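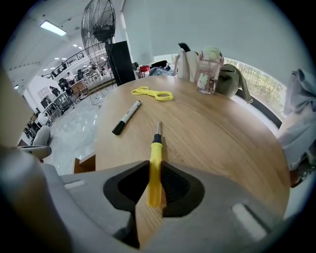

Marking grasp and release points in hand-held gripper recordings

Posted Sat 25 January by Dexter Soriano

This page covers the labelling step in Treka, between importing a recording and exporting it for training. It assumes you have already run the import and that the camera poses have been solved. If the pose track is missing, go back and do that first. The segmenter will start without it but the speed signal will be flat and every result will be wrong.

What you need

Treka with the segment plug-in switched on
One imported session folder
The lens calibration file for the camera you used
The width log from the gripper

1. Load the session

Open the folder from the command line:

treka open session_214

The summary should list the number of frames, the length of the width log and the name of the calibration file. The test session used here has 1752 frames. If the calibration file is given as "default", stop and load the right one. With a fisheye lens a straight table edge comes out bowed, and the default file does nothing to correct that. Positions near the middle will look fine and positions near the corners will be well out.

2. Line up the width log

The width log and the video have separate clocks. Run:

treka align --signal width

Treka looks for the open-close-open movement at the start of the recording and matches it to the finger pads in the video. It prints the offset in frames. On our session it was 17. Anything in double figures is worth checking by eye, so step through to the first close and make sure the plotted width drops on the frame where the pads stop moving. You can nudge the offset by hand with the left and right arrow keys.

3. Mask the gripper

The gripper takes up the same part of the view in every frame. Draw one mask around the body and both pads and save it as static. Leave the gap between the pads outside the mask. A thin tool such as a screwdriver, held upright, sits almost entirely in that gap and just above it, and if the mask covers it the object tracker has only the end of the shaft to work with.

4. Find the grasp points

treka segment --event grasp --min-hold 18

The segmenter marks a grasp when the width stops falling before the fully closed value and stays there for the number of frames you give. A low value of min-hold picks up brief touches. A high value misses quick pick-and-place moves.

Thin metal shafts cause trouble. The width when holding one can be very close to fully closed, and the segmenter then reports an empty close. Gripping by the handle avoids this. Where you can't choose, set closed-width by hand using a recording of the gripper shut on nothing.

5. Find the release points

treka segment --event release

Releases are marked when the width rises past the held value. Check these against the object track. In a few of our sessions the operator loosened the grip to turn the tool and then tightened it again, and that came out as a release followed by a new grasp. Select both marks and press M to merge them.

6. Name the objects

Each held segment needs an object name. Treka suggests one from the detector, and the suggestion is usually good for things with a strong colour. It mixes up markers and screwdrivers when only one end is visible. Objects lying on the table that are never picked up, scissors or a bottle for instance, should be tagged as scenery. Don't delete them, as the planner uses them as obstacles.

7. Export

treka export --format episodes

You get one file per grasp-release pair. Open two or three in the viewer and play them before sending anything on.

Known problems

Export fails if a session ends with an object still held. Add a release mark on the last frame and tick "unfinished".

The merge key does nothing in the browser version. Ovidiu Filip has a fix waiting for the May release. Until then, use the desktop version for step 5.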